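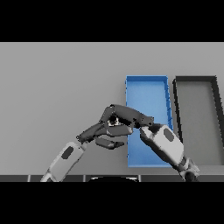 Cocco community pantry: where we're up to

Hi Lakshmi, a quick one before the break. We've handed out 437 hampers since July, and the Famis grant has covered the cold store and most of the fuel. I'm thrilled with that (and a bit tired!).

Narayanan has signed up 13 growers, so fresh veg is finally regular. Still behind on the second van, sorry, the quote came in high and I'm chasing another. 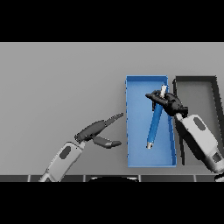
Blue tray on a grey tabletop.

Next up is the school run, 36 families to start. I'll send the receipts separately.

Print this page | E-mail this page
Contact us | © Cocco | Back to top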